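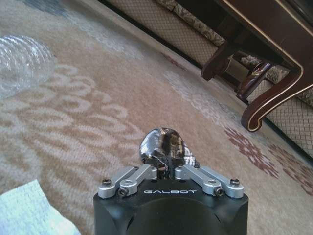

How do you teach a robot to tidy a living room?

Picking up a tissue and dropping it in the bin is an easy job for you. You have done it so many times that your hands do it while you think about something else. For a robot it is a hard job, and scientists are still working out the best way to teach it.

For a long time, people taught robots by writing a rule for every movement. Move forward this far. Close the fingers this much. Stop. Rules like these work well in a factory, where each part arrives in the same place every time. A living room is different. Rubbish can land anywhere on the floor, and a tissue is never crumpled in the same way twice.

So many teams now use another method, called learning from demonstration. A demonstration is when somebody shows you how to do something. A person guides the robot through the job, and the robot's cameras and joints record everything as it goes. One recording of one job, from start to finish, is called an episode. A computer program then studies the episodes and looks for patterns. It learns which movements usually go with which camera views.

The Norusard project wanted to answer a simple question. Is it better to show a robot the same thing many times, or to show it lots of different things?

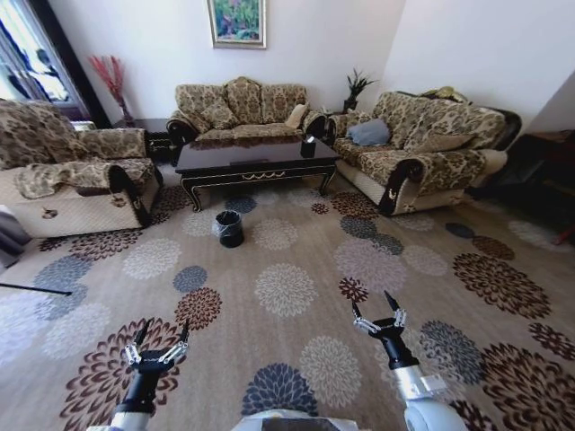

The team was led by Su-chen Yang. They recorded 900 episodes of a robot clearing small bits of rubbish off a carpet and putting them in a bin. Then they trained two programs, and gave each of them 450 episodes to learn from.

The first program was called Otero. In all of its episodes, the bin and the rubbish started in the same places. The second was called Fladholm. In its episodes, the bin was moved each time and the rubbish was put somewhere new. Everything else was kept the same, including the robot and the room. Scientists call this a fair test. If you change only one thing, you can tell what made the difference.

Next came the exam. Each program had 30 tries at the job, with the bin and the rubbish in places it had never met before. A try counted only if the rubbish ended up inside the bin. Dropping it on the rim did not count.

Otero managed it 3 times out of 30. Fladholm managed it 21 times.

Why was there such a big gap? Otero had learned to go to one spot on the carpet and close its fingers there, even when the spot was bare. Fladholm could not do that, as there was no single spot to learn. It had to use its cameras to find the rubbish and then find the bin.

Fladholm still made mistakes. Six of its nine failures were with clear plastic. Plastic you can see through is difficult for a camera, as the pattern of the carpet shows through it. Shiny things cause trouble as well. They reflect the room, so they look different from every side.

The team also tried the robot in a second room, called Montoya, which had a plain floor. Fladholm did worse there, with 10 successes out of 30. It had practised on only one carpet, so the new floor confused it. The team plans to record in more rooms next.

Words to know

Gripper: the part at the end of a robot's arm that holds things.
Episode: one recording of a job from start to finish.
Fair test: an experiment where only one thing is changed.

Try it yourself

Put a paper cup on the floor and practise tossing a rolled-up sock into it from the same place 10 times. Now ask a friend to move the cup, and toss 10 more. Write down both scores. Then swap over, but have your friend practise with the cup in a new place each time. Who does better when the cup moves again?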